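# Août, Homholm, rez-de-chaussée

**7 h 40**

Café, tournevis, genouillères. J'ai fait des études assez longues pour en arriver à porter des genouillères dans des toilettes dès le matin, et je note que le café, lui, n'a pas progressé depuis la fac.

Le Plodwood est resté sur son portique toute la nuit, bras ballants, avec cet air de stagiaire qu'on a oublié dans un couloir. Compteur du poignet droit : 1 069 cycles de brossage depuis la dernière ouverture. Je l'ai écrit dans le cahier en pensant à tout ce que j'ai accompli, moi, dans le même laps de temps. Je n'ai pas poussé la comparaison très loin.

Le souci du jour est connu. Quand la main droite serre le manche et que l'avant-bras tourne, il y a un petit retard, un « cloc » à peine audible, et la tête de la brosse part un doigt trop à gauche. Dans un atelier, un doigt trop à gauche, ça se rattrape. Au fond d'une cuvette, ça éclabousse l'ingénieur.

**8 h 15**

Arrêt d'urgence enfoncé, batterie débranchée, étiquette à mon nom sur le connecteur. J'ai démonté le capot du poignet droit. Les vis étaient toutes là, ce qui m'a presque inquiété.

Le jeu vient de la bride, côté pince. Deux vis desserrées, une troisième qui tenait par politesse. J'ai tout sorti, dégraissé les filets, remis du frein-filet moyen, resserré en croix à la petite clé. Şimşekoğlu donne une séquence de serrage dans sa notice, avec un schéma où l'ordre des chiffres tourne dans un sens et les flèches dans l'autre. J'ai suivi les chiffres. La fois d'avant j'avais suivi les flèches, il y a peut-être un enseignement à en tirer, mais pas avant dix heures.

Pendant que c'était ouvert :

- nettoyage des deux doigts de la pince droite à l'alcool, puis des articulations au chiffon sec ;
- graisse sur le pivot, une noisette, essuyée aussitôt parce que j'en avais mis deux ;
- contrôle du câble le long de l'avant-bras, refait la boucle pour qu'il ne tire plus en fin de rotation ;
- même inspection à gauche, par superstition plus que par procédure. Rien à signaler.

Le frein-filet veut du temps. J'en ai profité pour aller chercher des gants plus longs.

**9 h 50**

Úna Conneely est passée de Reltusden avec les patins de rechange pour les doigts, ceux en caoutchouc dur. Elle les avait dans la poche de sa veste, avec des bonbons à la menthe, et un patin sentira donc la menthe jusqu'à la fin de sa carrière. Elle m'a demandé si j'étais content de mon poste. J'avais la tête à hauteur de la chasse d'eau. J'ai dit oui.

Les anciens patins étaient lustrés comme un parquet de notaire. Sur un manche en plastique lisse, ça glisse dès qu'on appuie un peu, et le robot, qui n'a pas honte, continue à brosser dans le vide avec beaucoup d'application. Quatre patins changés, donc, deux par main, même si la gauche ne tient rien dans cette tâche. Úna trouve plus simple d'avoir le même âge des deux côtés. Elle a raison, et elle me l'a fait remarquer deux fois.

**10 h 30**

Remise sous tension. Les voyants des poignets sont passés au vert l'un après l'autre, avec assez de décalage pour que je fasse le tour de mes choix de vie. Retour à zéro des articulations, puis butées logicielles. L'ancienne limite de rotation du poignet droit était à 270 degrés, une générosité dont aucun câble n'a besoin. Je l'ai réduite et noté la valeur au crayon dans la marge du cahier, où je la chercherai en jurant le mois prochain.

Ensuite la tête. La caméra avait pris un poil d'inclinaison (transport, portique, ou mon coude). Mire posée par terre, mire contre le mur, mire sur le rebord de la cuvette. Cette dernière est tombée dedans. Elle est plastifiée, moi moins.

**11 h 20**

Essais en place, robot debout devant la cuvette. Réglages de ce matin, pour mémoire :

- approche de la main droite par le haut du manche, pince ouverte en grand, fermeture lente sur les derniers centimètres ;
- effort de serrage monté de 18 % par rapport à hier, à redescendre si les patins marquent ;
- main gauche ouverte, libre, loin de la lunette. Elle a une tendance à vouloir aider que je comprends mal ;
- pieds : avancer le gauche en dernier, sinon le bassin penche et toute la cinématique avec.

Le premier passage, je l'ai fait bras bloqués, juste pour voir où le robot croyait que se trouvait la brosse. Il la croyait dans le mur. J'ai refait la mire du sol, celle que j'avais posée à cheval sur un joint de carrelage en me disant que ça irait.

Au passage suivant, pince sur le manche, tête de brosse dans la cuvette, et pas de « cloc ». J'ai tendu l'oreille comme un garagiste. Úna a tendu la sienne aussi. On devait avoir fière allure, à écouter des toilettes.

J'ai collé les deux vues de la caméra de tête dans le cahier, la brosse dans son pot et la brosse au travail.
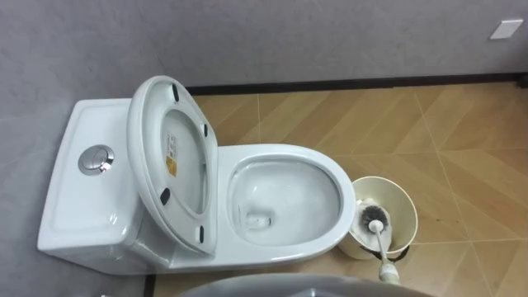
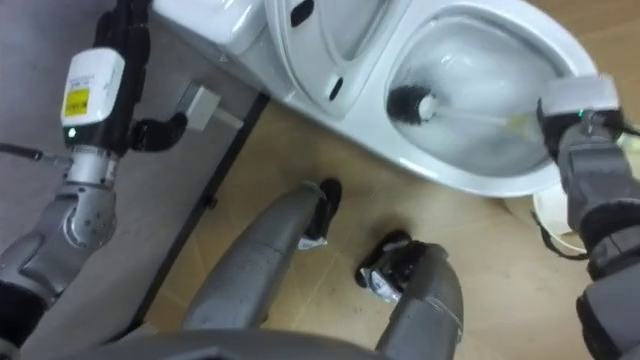
## 12 h 10, reste à faire

Repasser la clé sur la bride droite après une dizaine de cycles. Si ça a bougé, j'ouvre tout et je relis la notice dans le sens des flèches.

Commander des patins, à Reltusden ils n'en ont plus qu'un jeu et Úna veut le garder.

Demander à Şimşekoğlu la bonne version du schéma. Rester aimable. Supprimer la phrase sur les horloges que j'avais mise dans le brouillon.

Laver les genouillères. Séparément.

Après le déjeuner, série longue sans moi dans la pièce, porte ouverte, la main près de l'arrêt d'urgence et un sandwich dans l'autre. Úna prend le chronomètre. Elle a proposé qu'on échange les rôles à mi-parcours, mais je crois qu'elle visait le sandwich.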